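4. Fitting a replacement hard drive and restoring your archive

Applies to the Kondo archive software when it is installed on an office desktop computer. If your archive is kept on a Duvska network unit, skip this section and go to section 5.

4.1 Before you start

Read this section to the end before switching anything off. The restore can run for several hours on a large archive, and nobody will be able to search or add records while it is going on. Many offices start it on a Friday after closing and check it the next working day.

You will need:

A replacement drive of the same size as the old one, or larger
A backup made by Kondo, on an external drive or a network share
Your licence key
The administrator password for the archive
A crosshead screwdriver, if your computer case needs one

CAUTION: Do not use the old drive as your only backup, even if it still seems to work. A drive that has begun to report errors may fail completely during a long copy.

4.2 Making a final backup

If the archive still opens, make one more backup now. If it does not open, go to 4.3.

1. Log in as administrator.
2. Open the Maintenance menu and choose Back up now.
3. Select the external drive or network share. Do not select a folder on the drive you are about to replace.
4. Tick Include attachments and Include user settings. If you leave the second box empty, your users will have to set up their saved searches again.
5. Press Start and wait for the message "Backup complete".
6. Press Verify. Kondo reads back every record and compares it with the original.
7. Write down the record total shown at the end. You will check it again in 4.5.

Note: The total covers records only. Attachments are listed on a separate line. An office with 3,457 records may have many more attachments than that.

If Verify reports errors, run the backup again to a different place. Should the same records fail twice, save the report and send it to Aradgate support before going further. Keep any older backups until you have had a reply.

4.3 Closing the archive

1. Ask all users to save their work and log out.
2. Open the Maintenance menu and choose Users online. Only your own name should be listed.
3. Choose Close archive. The status light in the corner of the window changes from green to grey.
4. Exit Kondo and shut down the computer from the Start menu.
5. Switch off at the wall and unplug the power lead.
6. Disconnect the external backup drive and put it somewhere safe.

CAUTION: Do not shut down while the status light is flashing. Kondo is still writing its index, and closing it at this point can mean a full rebuild later.

4.4 Changing the drive

The way into the case and the way the drive is held differ from one computer to the next. Follow the maker's own instructions where they differ from the steps here.

1. Press the power button once with the lead unplugged, to clear any charge left in the computer.
2. Open the case and touch a bare metal part of the chassis before you touch anything else inside.
3. Find the hard drive. Take a note of which socket each of its cables goes to.
4. Pull out the data cable and the power cable by their plugs, never by the wires.
5. Release the drive and lift it out. If it sits in a carrier, take the carrier out with it.

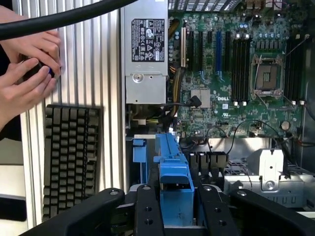
6. Move the new drive into the carrier, the same way round as the old one, and slide it back until it is held firmly.
7. Reconnect both cables. They fit one way only, so do not force them.
8. Close the case, plug in the power lead and switch on.

Note: Label the old drive with the month it was removed and keep it in a locked cupboard. It holds a copy of your records and comes under the same rules as the archive itself. See section 9 for disposal.

4.5 Restoring the archive

Windows must be installed on the new drive before you begin. If the archive had a drive of its own, Windows is not affected and you only need to format the new one.

1. Install Kondo from the download page or your installation disc. Choose the same version that made the backup.
2. Enter your licence key when asked. If the key is refused, choose Moved to new hardware and follow the prompts.
3. Connect the backup drive.
4. On the welcome screen, choose Restore from backup. Do not choose Create new archive.
5. Select the most recent backup and press Next.
6. Check that there is enough free space. Kondo needs 40 GB for its own working files on top of the size of the archive.
7. Press Restore.

Records are restored in batches of 2,000, and the progress bar moves only when a batch is finished. It may stand still for a long time where records have large attachments — this is normal. Do not restart the computer.

8. When the restore has finished, compare the record total with the one you wrote down in 4.2.
9. Open a few records from different years and check that their attachments open too.
10. Choose Open archive and tell your users they can log in.

4.6 If something goes wrong

"Backup not recognised": the backup was made by a newer version. Update Kondo and try again.

"Error 4": the licence is still tied to the old installation. Contact support to have it released.

The total is lower than expected: open the restore log and look for skipped records. If you use the Holovko scanning add-on, install it and run the restore again, as scanned records are skipped when it is missing.

Searches find nothing: the index has not been built. Open the Maintenance menu and choose Rebuild index.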